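How to Measure a Bedroom Before You Buy Anything for It
Posted April 2026

You will need a tape measure, a pencil, a sheet of graph paper and someone who doesn't mind holding the dumb end of the tape. If you live alone, masking tape makes a fair substitute and complains less.

I learned to do this after buying a dresser called the Moffat. It was a handsome dresser. It spent 7 weeks in my hallway, where we all got to know it from the side.

Step 1. Sketch the room first

Draw the outline before you measure anything. It can be ugly. Mark the door, the closet, the windows, the outlets and whatever is bolted down, such as a radiator. Draw the door as it swings, with a curve, since a door needs floor space too and will take it from your nightstand by force.

Step 2. Measure each wall twice

Go along the floor, just above the baseboard, and then again at chest height. In a new house the two numbers will match. In mine they differ by 2 inches, and the builder is long past caring. Write down both and plan with the smaller one.

Pick inches or centimeters and stay there. My friend Waltraud Haslinger ordered a wardrobe using one of each and now owns a very roomy coat box.

Step 3. Do the windows properly

For each window, you want:
Width, including the trim
Height, including the trim
Distance from the floor to the bottom of the trim
Distance from each side of the trim to the nearest corner

The third one is what people skip, and then the headboard covers the bottom of the glass and the blind has nowhere to go. Check which way the window opens, too. If it swings inward, it has the same appetite as the door.

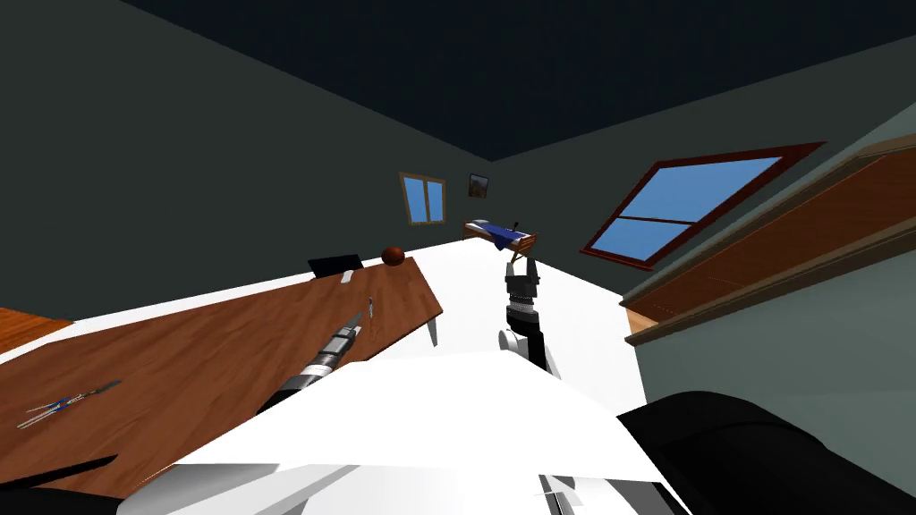 Ceiling height comes next. Measure it in at least two places, and in all four corners if the house is old or has opinions. Tall cabinets that ship flat are often put together lying down and then tipped upright, and the diagonal is longer than the height. Look for the "minimum ceiling height" line in the instructions. The Jusadach wardrobe I have now puts it on the last page, after the part where you've built it.

Step 4. Measure the way in

The room is only half the job. Measure the front door, the hallway, the turn in the stairs and the bedroom door, with the door open as far as it really goes. Door stops count. So do handrails. Write the narrowest number at the top of your sheet and circle it. That number is in charge now.

Step 5. Tape it out on the floor

Mark the footprint of the new piece with masking tape, then live with it for a day or two. Walk around it at night. Open the drawers it doesn't have yet. I like to leave 30 inches on the side where I get out of bed. You can manage with less if you're the graceful sort.

For anything tall, run tape up the wall as well. Waraponr's rule — sorry, Waraporn Jaidee's rule, she will read this — is to lean flattened cardboard boxes there instead, because cardboard blocks the light and tape doesn't. She's right, and it looks terrible.

Step 6. Keep the sheet

Take a picture of it with your phone and put the paper inside the closet door. You'll want it again for rugs, curtains and the next dresser.

The Moffat lives in the dining room now. It holds tablecloths. We own one tablecloth.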